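Grain direction on gray wood-look shelving panels, vertical or horizontal?

Raluca Vlad
Posted March 2021

I'm putting shelving along one wall of a home office. The uprights are black and already up. The shelves and the side panels will be cut from a gray wood-look sheet in the Lamura range. The store that cuts the sheets (Dobre, they do a lot of kitchens) wants to know which way the grain should run on the side panels before they start. I hadn't thought about it at all.

The side panels are 14 inches deep and go from floor to nearly ceiling. If the grain runs up and down I need one more sheet than if it runs sideways, and with delivery that is another $400 for me because the sheets only come in full size. The man at the counter said vertical is "correct" but couldn't tell me what goes wrong if I do it the other way. Is it only looks, or is one way stronger? Also, does it matter if the shelves and sides don't match?

The wall gets light from a window on the left side, if that changes anything.

Behrouz Naseri

Vertical. Real wood furniture has the grain going up the sides so anything else looks off. I'd pay for the extra sheet.

Despina Dumitrescu

It depends on what the sheet is made of, so find that out first. If it's particleboard or MDF with a printed face, the grain is only a picture and the panel is just as strong either way. If it's plywood with a real veneer, the direction of the face grain does make some difference to how stiff the piece is. For a side panel standing on the floor and fixed to uprights you would never notice it. For the shelves it matters more, and there you want the grain running along the length.

On your 29 inch shelves the grain should go left to right anyway, for looks as well. I have never seen it done front to back on purpose.

Ask Dobre for their cutting plan on paper before you pay. When I had a wardrobe made, the first plan wasted almost half a sheet, and moving two pieces around fixed it. They may have planned yours with the grain locked on every part, including the back rails that no one will see. Unlock those and you might get the vertical sides without buying the extra sheet.

One more thing, get the edge banding from the same batch if you can. Gray is hard to match. Mine was a little greener than the board and I see it every time I open the door.

Everett Iwasaki

I went through this with a TV wall, also gray with black. Despina is right about strength, so I'll only talk about looks. How strong the print is decides most of it. With a bold pattern that has knots and wide stripes, sideways grain on a tall narrow panel gets choppy. With a quiet pattern you can get away with almost anything. Take home a sample bigger than the little chips they hand out, lean it where the panel will go, and look at it in the morning and again with the lamps on. Turn it 90 degrees and look again.

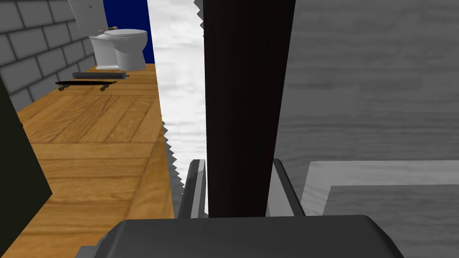 Side panels next to black uprights are less of a problem than a side panel standing on its own. The dark upright gives you a strong vertical line already, and the grain doesn't have to do that job. You can get an idea of it from the gray surface to the right of the tall dark bar: the grain runs horizontally, but it's so soft and faint that the bar is what you notice first. If your sheet is that quiet I would run the sides horizontally and keep the $400. I'd still do all the sides the same way, and tell the store in writing, since mine cut 2 pieces wrong and wanted to argue over who had said what.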